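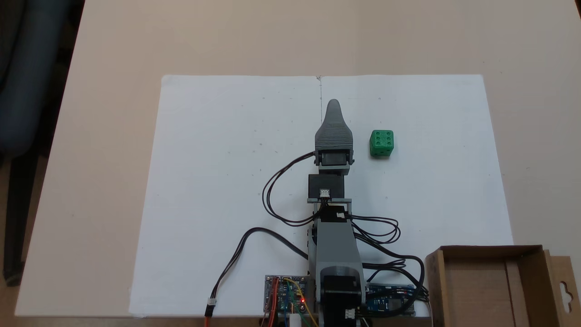 One reader wrote in after the September issue to say that a paper surface can't give a fair result, as a bare table lets the die travel farther and turn over more times before it stops. The same letter asked whether the Emstead bench sheet could be revised to drop the paper altogether.

The distance is a real effect. A die released from a low height onto paper loses speed early, and a die with rounded edges tends to finish with a slow roll onto its last face. On a hard top the same die bounces, and a share of the throws end on the floor. Thrown dice that leave the table have to be voided under the bench sheet, and voided throws were the main complaint about the old procedure. The paper stays for now.

Size matters more than weight of stock. The sheet should reach well past the landing area on every side. Two pieces joined edge to edge are acceptable if the seam lies flat and there is no step that a fingernail will catch on. A folded sheet is also acceptable once the crease has been pressed down. If a die stops across a seam or a crease, read it only if the top face is level. A cocked die is void, the same as on any other surface. Stray pencil dots on the sheet do no harm, although a fresh sheet makes it easier to mark the release point.

Between runs, the die goes in an open box at the side of the sheet. Any shipping carton will do. Earlier versions of the sheet called for a lidded tin, but tins were knocked shut and the die was then left out on the bench. For a box with flaps, fold the near flap down flat on the table so that it doesn't stand up in the way of the hand.

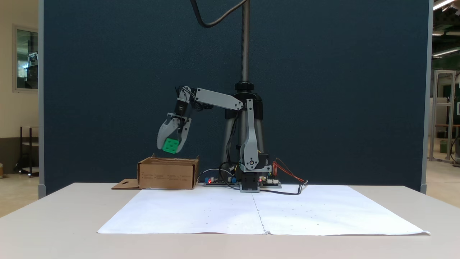

The procedure also asks that the die be lowered into the box instead of dropped from height. Cardboard is soft enough that a single drop is unlikely to chip an edge, but the loose grit that collects in the bottom of a carton will scratch a plastic face over time. Tip the box out at the start of each session.

On the numbers: the current batch is four green dice from Brovwood, each to be thrown 1,000 times. Die 2 is the first one finished. It came up odd on 521 throws. A departure of that size from an even split falls within two standard deviations, and no action is taken on it. The full face counts will be checked with the usual Iltosar worksheet once the other dice are done. Please don't send in odd/even totals alone. They are quick to compute, but an excess of ones can be hidden by a shortage of threes, and the split will look normal.

Two corrections to the last printing of the bench sheet:

- Step 4 should read "record the top face before touching the die." The word "before" was missing.
- The void column belongs to the right of the face column. Sheets already filled in the other way are still usable if the headings are corrected by hand.

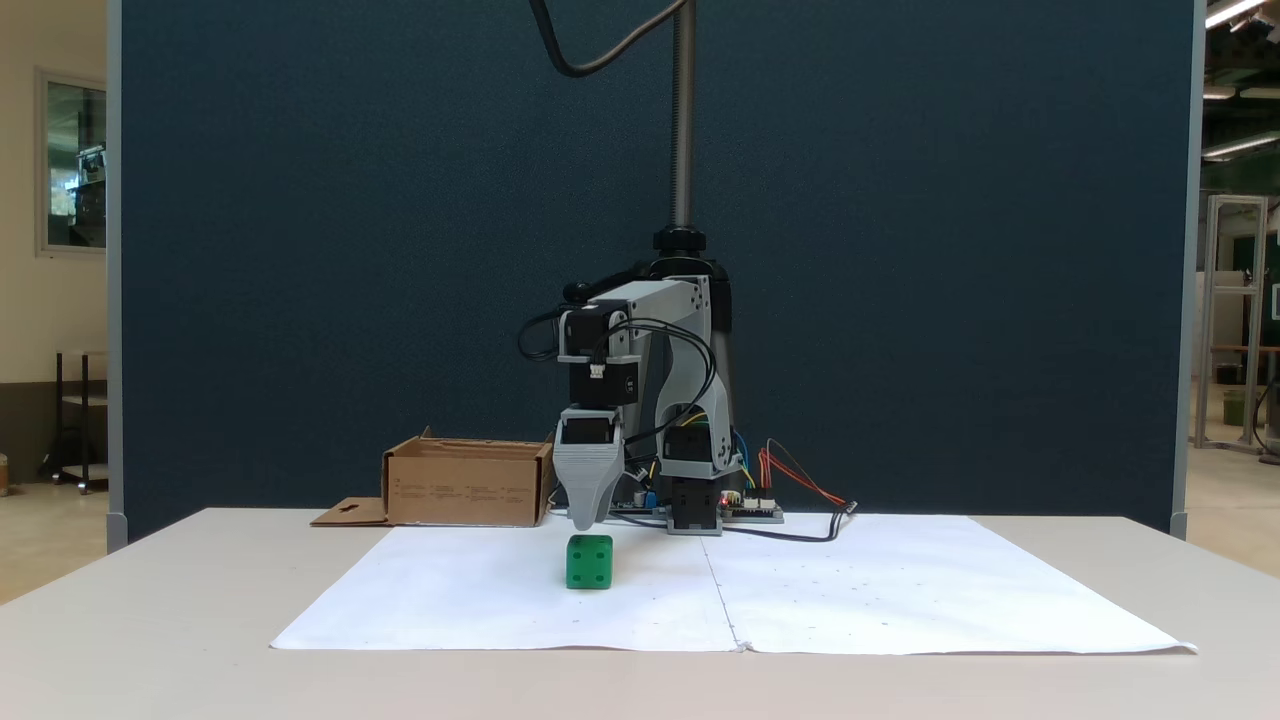

*Green die on the paper sheet, with the open cardboard box to the left.*

The Alaoui felt mat has been suggested as a replacement for paper. It lies flatter and has no crease, and it costs a good deal more. Felt also holds dust – a lint roller helps – and the nap may favor one direction of travel. A short comparison on felt and paper with the same die would settle most of this. Anyone with a mat and a free evening is welcome to run it, using the corrected sheet and noting the direction of the throw on every line.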